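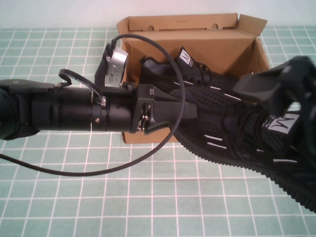

Aníbal Barros told me before I'd even got my coat off that shoes are the worst thing you can give a first-year team, and that he gives them out every December anyway. Laces, he said, teach more than a whole term of stacking blocks.

So that was my welcome to the robotics club open evening at the school in Mirnport! I'd come over from Jostatden on the 3:50 bus expecting a few wheeled things bumping into chairs, and got pulled straight to the table where the students were working on their packing project (black sneakers, cardboard box, one robot arm). The job is getting a pair of shoes into the box, and it sounds like nothing until you think about how floppy a knit shoe is.

The team calls itself Sudo and has 2 members, both very polite about my questions. I asked why the little sensor rides up on the arm with the gripper and got a great long answer about seeing the shoe from close up, most of which I followed. The cable drives them nuts, apparently. They've got a notebook with 399 tries written up in it, and a fair number of the entries just say "laces" (I laughed, they didn't).

Upstairs the younger kids were selling raffle tickets at 50 cents each for the Diekmann trophy trip. Mine was number 3535 and it won me a jar of pickles. I missed the line-following race, which I'm sore about, but the soup was good and I'm going back in the spring when they switch to boots.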